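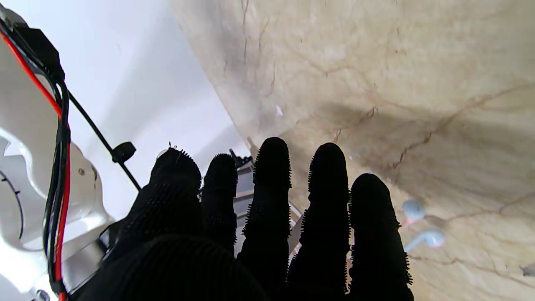

Wanted: people to climb Grola through the night with me in August

I'm Tala Majali, and I'm looking for 24 walkers and scramblers who fancy going up and down the same mountain until we've done 3,000 metres of climbing. We start at the church in Rindine at four in the afternoon and we stop when the last pair is down. Glykeria Moschos and I did it as a twosome last year and had such a good time (apart from the last descent, when we stopped speaking to each other for a bit) that we've decided to open it up.

What you'd be doing

The lower half is forest track, steep but easy. Above the Pastor hut it turns to rock, and then there's the Stakiseck ridge, which has 300 metres of proper scrambling with a drop on your left the whole way. There's a fixed cable on the worst part. You'll be clipped to it, in pairs, with a head torch, probably in the dark at least once. If that sentence made you grin, keep reading!

You go at your own pace within your pair. Savvas Panagiotou will be at the hut all night with soup, spare batteries and a clipboard, and you check in with him each time you pass, going up and coming down. Please don't sneak past him, even if you're flying.

Who I'm after

You don't need to be fast. You do need to have scrambled before, and you need to be all right with heights when you're tired, and being all right with them on a sunny morning doesn't always carry over. Anyone over eighteen can apply. Glykeria is in her sixties and left me standing on every climb.

I'd like a mix, so if you've never done an event of any sort but you spend your weekends on rock, please get in touch. Come with a partner or let me find you one.
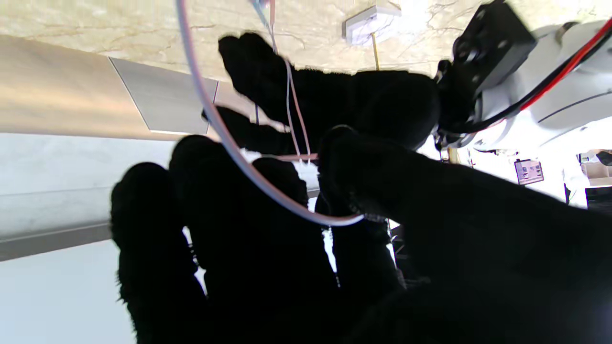 Black gloves, fingers spread.

What to bring

Helmet, harness and a via ferrata set with a working energy absorber. Head torch and a spare. Waterproofs, a warm layer, more food than you think. Full-finger gloves for the cable. We've a few helmets to lend but no harnesses, so ask early – Despina Tsakiris looks after the kit and she'll tell you what's left in your size.

What it costs and what you get

Nothing to enter. You pay your own travel, and there's floor space in the village hall the night before and the night after. Breakfast at the end is on us. There's no medal, and there's no prize for finishing first.

I can't offer insurance. You need your own cover for mountain activity, including rescue,
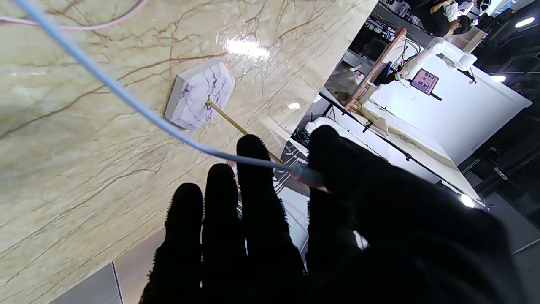 and I'll ask to see the paperwork before you set off. Check that it covers night climbing too, as my old policy didn't and I only found out when I rang them up about something else.

If the weather's bad we wait a day. If it's still bad we go home, and Stavros Stamatopoulos, who has guided on Grola for years, gets the final say on that. I've promised not to argue with him.

How to apply

Write me a short email with your name, your age, the hardest scramble you've done and who you did it with. Tell me if you'd like a partner found for you, and say whether you snore (the hall echoes). I'll answer everybody, though I'm slow in the week. Places go to the first suitable people who write in, and I'll keep a waiting list after that.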